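Print | E-mail

10/16/21

Budget stuff before I forget! Bonsu quoted us over 2,000 for another pair of hand grippers, and Faneo wants 65 a set for spare finger pads (ouch, but we do go through them). I'd say four sets now and the rest in April.
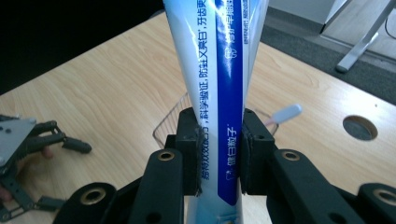

Lultberg might still beat that price if we order bushings at the same time, so I'm holding the form until they write back. Tavdale can wait – their shipping is crazy.

Print | E-mail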